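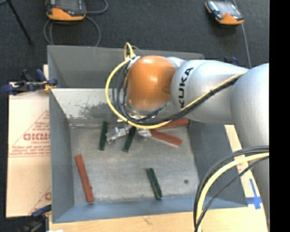

Cámara de inspección sumergible para pozo: ¿20 o 30 metros de cable?

pocero_sur
20 de agosto de 2018
Buenas. Busco una cámara para revisar la bomba de un pozo y, de paso, alguna arqueta. He visto la Raju con pantalla de 7 pulgadas por 147 euros y la Kurkwood, que se va a 300. La Raju trae 20 metros de cable y la otra 30. El agua la tengo a 14 metros y la bomba a 18. ¿Alguien ha usado alguna de las dos?

tubería_vieja
Tengo la Raju desde diciembre. Para mirar arquetas y depósitos me sirve. En pozo la he bajado 3 veces y sin problema, pero el conector de la pantalla es flojo y hay que sujetarlo con cinta. La batería me dura 2 horas.

marea_baja
Con la bomba a 18 metros yo no compraría 20 de cable. Entre el brocal, la mesa donde apoyas la pantalla y la holgura te quedas sin nada. Kurkwood y listo.

tubería_vieja
Depende de dónde pongas la pantalla. Si te sientas al lado del brocal, 20 metros llegan. Pagar el doble por 10 metros más me parece tirar el dinero.

marea_baja
No son solo los metros. El cable de la Kurkwood lleva malla y puedes tirar de él si la cámara se engancha. El de la Raju no, y una cámara atascada encima de la bomba es un problema más caro que la diferencia.

pocero_sur
Lo del enganche no lo había pensado. ¿Y la luz? El agua sale bastante turbia después de llover.

lubina74
Con agua turbia da igual la marca. Los LED van pegados al objetivo y solo ves partículas blancas. Baja la intensidad al mínimo y espera un par de días sin bombear. Yo la uso para pescar desde la barca – otra cosa, ya lo sé – y pasa lo mismo.

tubería_vieja
En la Raju la luz se regula desde el mando. En la Kurkwood creo que también, pero no lo aseguro.

marea_baja
Se regula, sí. Tiene rueda en el lateral de la pantalla.

pocero_sur
¿Dónde las compráis? En Arkville la Raju sale agotada.

lubina74
En Didville tenían las dos la semana pasada. El envío va aparte, y mira bien si incluye el maletín, que en algunas ofertas lo quitan.

pocero_sur
Gracias. Me tira más la Kurkwood por el cable. Voy a medir otra vez la profundidad antes de pedirla.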